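Budgeting for a pair of hand-held grippers

I put off buying grippers for laundry work for a whole winter, mostly because I kept pricing the wrong thing. I'd look at the gripper, gasp, close the page and go fold towels by hand. So these are my tips for anyone planning to teach a robot arm household chores on home money (and in a home-sized bedroom!).

First, write down the chore before you shop. Mine was picking up a shirt off a bed. Soft cloth, flat sheet, nothing heavy – that rules out half the catalog right away.

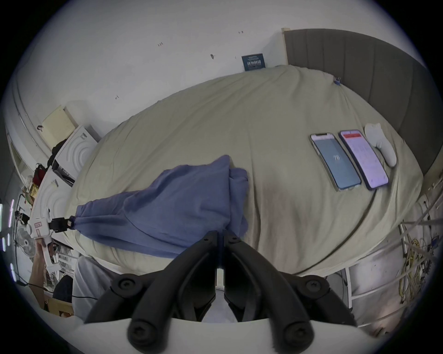 My ceiling was $2000 for everything, and I do mean everything. The Cladell pair I settled on ate a big chunk of it, then spare fingers came to $147 and I hadn't planned for those at all. Teemu Hakala warned me that fingertips wear out on fabric, and I nodded and ignored him. Buy the spares with the first order, you'll save on shipping too.

Storage is the other one. Recordings pile up so fast! I paid $302 for drives from Jimell in June and I'm already eyeing another.

Think about where you'll work, too. A made bed is a great free workbench, with plenty of room to bunch a T-shirt up any way you like. I nearly bought a folding table from Clokent and I'm so glad I waited.
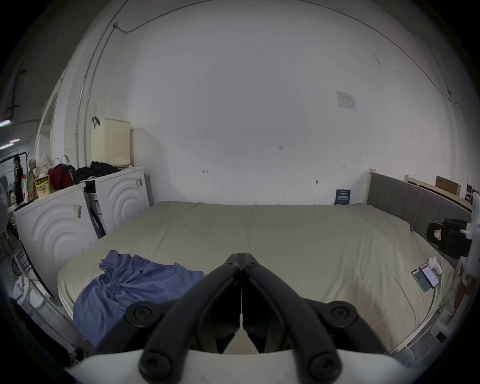 Page last changed: Fri 10 July

Chargers next. Get one for each gripper, plus a long extension cord, and measure from the outlet to the far side of the bed before you order (I was short the first time, of course).

If you can borrow before you buy, do it. Arwel Howells lent me his old Obi set for 4 days and I learned more from that than from all the reviews I'd read – mainly that my wrists get tired and a lighter handle is worth paying for. I'd keep a little money back for that sort of discovery.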